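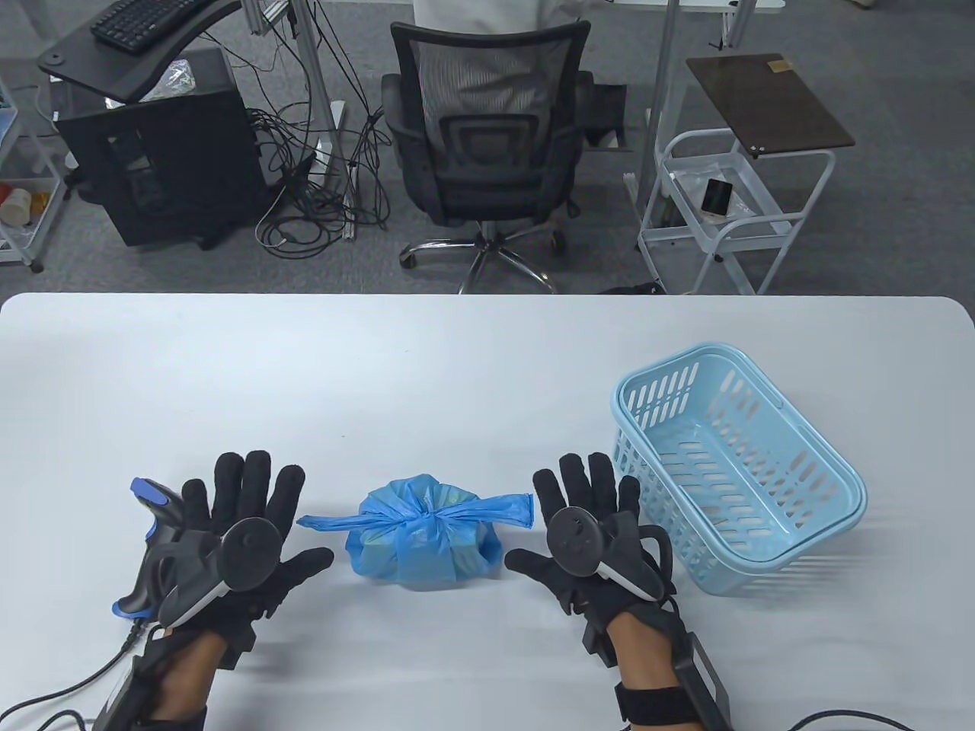
Tandeo 手法検討会 議事録

日時:2025年3月23日 午後
場所:Nukura 会議スペース
出席:Hortensia Ledesma(進行)、Santino Sosa(収録・評価)、学習担当、ハンド担当、記録係
配布資料:評価結果の一覧、手首姿勢のずれに関するメモ、収録手順書の改訂案

議題
1.前回の確認
2.袋とかごの課題の評価結果
3.手首姿勢の補正方法
4.指の写像
5.収録手順書の改訂
6.その他

1.前回の確認
前回議事録は修正なしで承認。宿題のうち、Hailuの時刻合わせの見直しは完了。評価用スクリプトの整理は途中で、次回に持ち越す。

2.袋とかごの課題の評価結果
Sosaより報告。課題は、口を結んだ袋を机の上から持ち上げ、横のかごに入れるもの。人の両手の動きをデータグローブと手の甲のトラッカーで取り、Misanoハンドを付けた双腕に写して学習させている。今回は補正なしの方策について100回の試行を行い、19回が失敗だった。

失敗の内訳で多いのは、結び目に指を掛ける段階の空振り。指は閉じているが、閉じる位置が結び目からずれている。次に多いのは、持ち上げた後に袋が回り、中の箱がかごの縁に当たるもの。かごの位置を見失った例はほとんどない。

学習担当より、空振りの試行では手首の推定位置が一定方向に寄っているとの指摘。カメラ側の認識を疑って画像を見直したが、袋の検出自体に目立った外れはなかった。透ける袋は輪郭が出にくいと予想していたので、これは意外との発言あり。

Ledesmaより、成功の判定基準について質問。現在は「袋全体がかごの中にあり、手が離れていること」としている。袋の結び端がかごの外に垂れた場合の扱いが決まっておらず、Sosaは今回すべて成功に数えた。議論の結果、端だけが外に出ているものは成功のままとし、記録欄に印を付けて後から分けられるようにする。過去の結果はさかのぼって直さない。

3.手首姿勢の補正方法
配布メモに沿って学習担当が説明。トラッカーは手の甲に固定しているが、グローブの布地が伸びるため、手を強く握るとトラッカーが甲に対して少し傾く。手を開いた状態で合わせた原点のまま使うと、握ったときに手首の位置がずれて出る。つまむ動作では影響が小さく、袋の結び目を引き上げる動作で大きい。

案は次のとおり。
A案:収録の始めに手のひらを下にして指を開いた姿勢をとり、その姿勢だけで原点を合わせる(現行)。
B案:開いた姿勢に加えて握った姿勢でも合わせ、間は指の曲がり量に応じて補間する。
C案:トラッカーを樹脂の当て板に載せ、グローブの上から別のベルトで締める。

ハンド担当はC案を支持。ずれを元から減らすほうが後の処理が軽くなるという理由による。Sosaは反対で、試作の当て板を着けて作業すると手の甲が突っ張り、結び目をほどくような細かい動きが不自然になったとのこと。収録する人によって手の大きさも違うため、板を何種類も用意することになる。

B案について、Ledesmaより補間の根拠を問う質問。学習担当の回答は、曲がり量と傾きの関係は直線に近いが、親指だけを深く入れたときに外れる。親指の項を別に立てることも試したが、収録日が変わると係数が安定しなかった。今のところは単純な形のほうがよいという意見。

決定:B案を採用する。C案は当て板の形を変えた場合に限り、あらためて検討する。親指の項は入れない。

補正を入れた方策の評価は、袋とかごの配置を今回と同じ一覧から取って行う。比較のため、学習に使う収録データも同じものとし、補正の有無だけを変える。握った姿勢の記録がない古い収録はB案を適用できないので、両方の条件から外す。Sosaが対象の収録を一覧にする。

4.指の写像
Misanoハンドは小指の可動域が人の手より狭い。現行の写像では小指の曲がりを上限で切っており、深く握ったときに小指だけ先に止まる。袋を掛けて持つ動作ではこれが効いて、荷重が人差し指側に寄る。持ち上げ後に袋が回る失敗との関係をハンド担当が調べている。

ハンド担当の案は、指先の位置を合わせる方式から、親指と各指の距離を合わせる方式に変えるもの。つまむ動作は改善したが、袋の端をすくう動作で指先が机に触れることが増えた。机面との距離を制約に加えれば避けられる見込みだが、計算が遅れるとの懸念が学習担当から出た。オフラインで変換するので遅れは問題にならない、とハンド担当。ただし遠隔操作での確認にも同じ変換を使っているため、そちらでは影響がある。

決定は見送り。遠隔操作用の変換は現行のまま残し、オフライン側だけで距離方式を試す。結果は次回に報告。手首の補正と同時に入れると原因が分からなくなるため、評価は別々に行う。

5.収録手順書の改訂
Sosaの改訂案を読み合わせた。変更点は以下のとおり。

・両手を机に置き、手のひらを下、指を開いた姿勢で静止する。続けて両手を握って静止する。静止時間は各2秒とする。
・姿勢合わせは収録の始めだけでなく、途中でグローブやベルトに触れたときにもやり直す。
・手首のケーブルは机の外側へ逃がす。袋の上を横切らせない。
・袋の結び端は、左右に出したもの、前後に出したもの、片方に寄せたもの、内側に折り込んだものの4通りとし、偏らないように回す。
・かごは左右どちらにも置く。向きは毎回少し変えてよい。
・袋をつかみ損ねても止めずに続け、終了後に印を付ける。

最後の項目について意見が分かれた。学習担当は、つかみ直しを含む収録が学習に役立っているとみており、残したい考え。Ledesmaは、つかみ直しを意図して演じた収録が混ざることを心配した。自然に起きたものだけを残し、わざと失敗する収録は行わない、と文面に加えることで合意。

記録係より、袋が傷んできたときの交換の目安を書いてほしいとの要望。同じ袋を使い続けると結び目の癖が強くなり、端の立ち方が変わる。Sosaが目安を決めて追記する。

かごの色を変える件は、今回の改訂には入れない。

6.その他
・Hailuのファイル名の付け方が収録者ごとに違う。課題名、収録者の略号、通し番号の順にそろえる。古いファイルは改名せず、対応表を置く。
・グローブの替えが左手用だけ不足している。ハンド担当が発注する。
・Ledesmaより、11月の発表に向けて、手首補正の結果を主とし、指の写像は付録に回す構成案が示された。写像の結果が出るまでは確定としない。

宿題
Ledesma:発表の構成案を共有フォルダに置く。
Sosa:比較対象とする収録の一覧。手順書の修正と袋の交換目安の追記。
学習担当:B案の実装、補正ありの方策の学習。評価用スクリプトの整理(持ち越し)。
ハンド担当:距離方式のオフライン変換。袋が回る失敗の調査。左手用グローブの発注。
記録係:ファイル名の対応表。

次回は補正ありの評価が終わり次第、Ledesmaが日程を連絡する。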